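Brorkari – notes on the desk tidying pictures

Welcome, and thank you for looking in. Brorkari is a collection of 259 pictures of small things being put away: snacks, stationery, lids, leads and all the other odds and ends that gather on a table by the middle of the afternoon. It began in May as part of the wider Gremerik project, and has grown rather more than any of us expected.

Each picture belongs to one of six folders, named after the kind of storage used. The "clear" folder is the largest and, I must admit, my favourite – you can see what has gone where without lifting anything out. 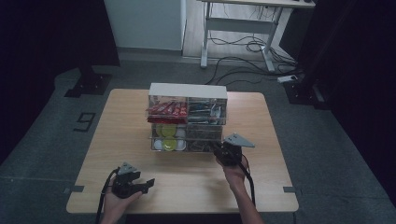

Clear organiser with four compartments, red snack packets at upper left.

File names begin with the folder name, followed by a running number. Labels are kept in labels.csv, one line per picture, and we have tried to stick to everyday words like "packet" and "lid". Where we couldn't agree what something was, the label says "mixed" – please don't read too much into it.

Corrections are always welcome, however small. Send them to Nattawut Ongart, who looks after the labels.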